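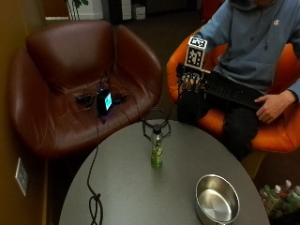
4. Recording with glove and gripper together

Read this section before you trust any number the rig gives you. The method assumes that a marker cube on the back of the hand can stand in for the wrist. It often can. Our own results say it fails more than the first Plava write-up let on, so the checks in steps 3 and 6 are not optional.

1. Seat the wearer first, then put the glove on the left hand. The cube must stand upright over the knuckles. A cube that leans will still track, and you will get clean-looking data that is wrong.

2. Set the logging unit on a seat or shelf within cable reach and wait for its screen to light. Leave slack in the leads. They tangle no matter what you do, but a tight lead pulls on the glove and shows up later as finger motion.

CAUTION: Do not unplug a lead while the screen is lit. Wing-yan Lau lost a full session this way in February.

3. Have the wearer rest the glove on a keyboard and hold still for 14 seconds. Compare the cube position at the start and at the end. If it has drifted more than 4 mm, refit the strap and repeat. Do not average the two readings.

4. Start the fixed camera, then the gripper camera. Turn the gripper once through the room, ceiling included, so the alignment software has something to match.
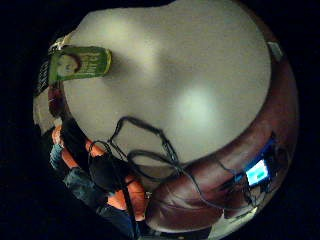

5. Check the gripper view for cables across the middle. The software treats a cable as part of the room and may lock on to it. Tzu-hsuan Ko thinks a mask would fix this — I have not seen it work.

6. Record the same short task 7 times before anything else. If the runs disagree, stop.

NOTE: The Clemico set holds 3,249 clips, and roughly a third were kept after this check. Raimo Kauppinen argues the cut is too harsh. Maybe so, but the dropped clips were never labeled by hand, and until they are, any accuracy figure covers only the clips we liked.

7. Save the raw files as well as the fitted ones. The fitted files hide dropped markers by filling the gaps with a smooth curve.

Section last changed 17 October 2018, Danang Sutanto.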